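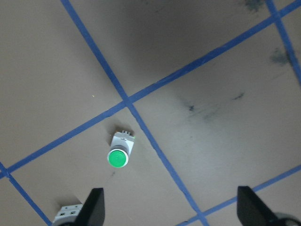

Introduction to Production Planning
Lecture 5: Waiting, stock between steps, and the slowest station

Please read these notes before the exercise class. The part on Little's law will be needed again in lecture 7, when we speak about order sizes.

1. What we mean by a step

In the last lecture we drew the path of a product as a line of boxes. Each box is a step where work is done, and each arrow is a place where the product moves or waits. Students usually draw the boxes with great care and the arrows very quickly. For this lecture please do the opposite, as most of the time which a product spends in a factory is spent on the arrows.

The time for one piece at one step is called the cycle time. The time from entering the first step until leaving the last step is called the throughput time. These two are often mixed up in the homework. If a jar is filled in four seconds, four seconds is the cycle time of filling, and it tells us very little about when the customer will receive the jar.

2. The slowest station

Consider a line with three stations: filling, closing and labelling. Filling takes four seconds, closing takes six and labelling takes five. The line cannot give more than one jar every six seconds, and it makes no difference how fast the filling is. If we let filling run at its own speed, jars will collect before closing, and they will go on collecting until there is no more place for them.

We call closing the bottleneck. An hour lost at closing is an hour lost for the whole line. An hour lost at labelling can be partly won back, if there is space between the two stations to keep the jars which arrive in the meantime.

Note that the bottleneck can move. If a second closing head is bought, so that closing takes three seconds per jar, then labelling is the slowest with five seconds. The line is now faster, but not twice as fast. Many investment plans contain exactly this mistake. 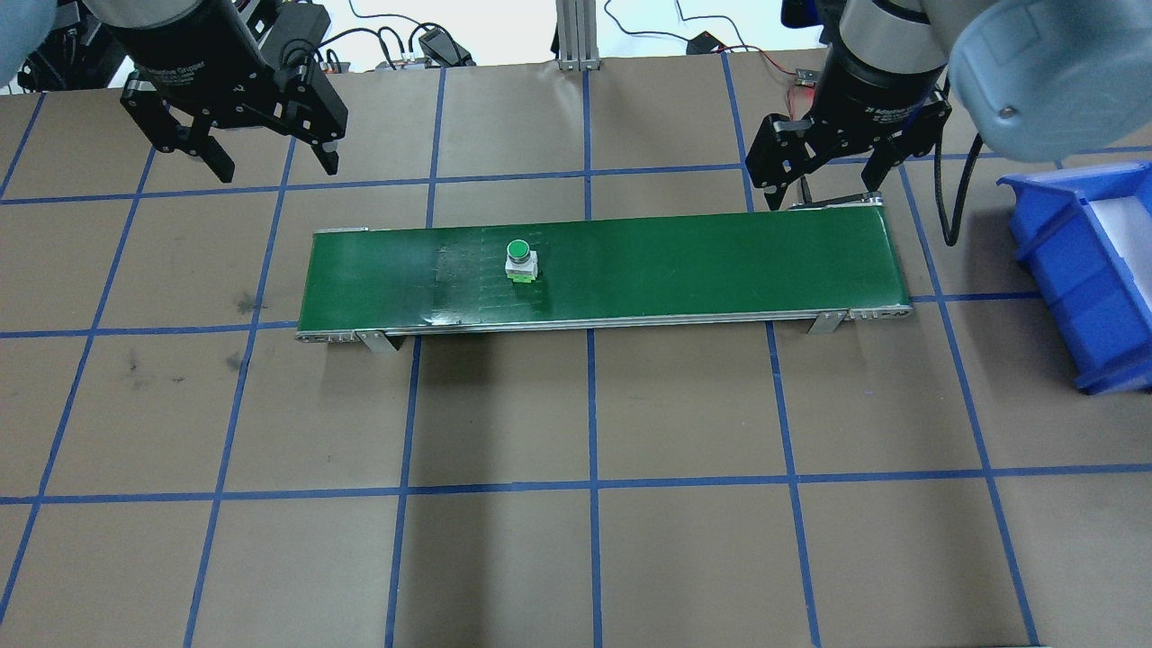 Magdalini Karras

3. Little's law

For a line which has been running in a steady way for a while:

stock in the line = output rate x average throughput time

Any two of these give you the third. The units must agree, so if the rate is per minute, the time must be also in minutes.

Worked case. In the jam works at Kordale, some 80 trays stand between cooking and packing on a normal morning. Packing takes five trays per minute. The average waiting time is therefore 80 divided by 5, or 16 minutes. Hajnalka Fekete followed single trays with a stopwatch for her term paper and found an average of 17 minutes. This is a good agreement for a count made by eye.

The law says nothing about the order in which the trays are taken. If the newest tray is always taken first, the average remains the same, but some trays may wait there until the evening. With food this matters a lot.

4. Why we keep some stock anyway

After section 3 it is tempting to say that all stock between steps should be removed. With no stock at all, each small stop at one station stops also its neighbours. The works at Evdale tried this with one line and went back to a small buffer before the end of the season.

The size of the buffer should follow from the length of the usual stops — not from the size of the free floor, although in practice it is mostly the floor that decides. If packing stops for two minutes to change a roll, and five trays arrive per minute, space for ten trays is enough for this kind of stop. Long breakdowns should be treated separately (see Deligiannis, chapter on maintenance, copies in the library).

5. Exercises

a) Closing takes six seconds and labelling takes five. Closing stops for one minute. How many jars must be in the buffer after closing, if labelling shall continue to work during the stop?

b) The average throughput time on a line is 14 minutes and three boxes leave it per minute. Find the stock in the line. What happens to it when the rate falls to two boxes and the stock is not allowed to grow?

c) Read the Kaller case and mark the bottleneck on the drawing. Give your reason in two or three sentences. A number without a reason receives no points.

Solutions to a) and b) can be given on one page, handwritten is fine. Please hand them to Markos Rallis at the start of the exercise class.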